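Pantry Moths: Inspection and Trapping

Indian meal moths usually enter a home inside packaged grain, birdseed or dry pet food. Larvae chew through thin plastic and paper, then leave the food to pupate in shelf joints and wall corners. A female can lay up to 400 eggs, so one missed bag will restart the problem. Check every package, including unopened ones, and discard any that show webbing. 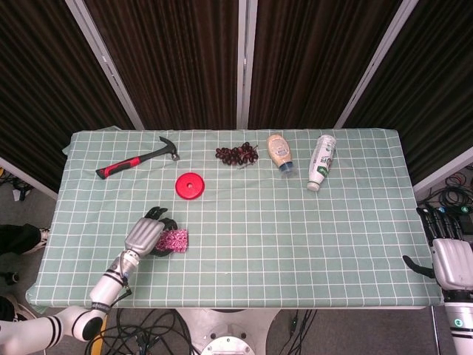

Trap placement

Set one Ostex pheromone trap per room, away from open windows. Traps catch males only and do not replace cleaning. Vacuum shelf pin holes and seams before restocking. Log the catch weekly and change the glue card when it is full or dusty.

Replacement cards are stocked at the Gremville and Haslam counters under part number 1203. Billska service customers can add them to the December visit.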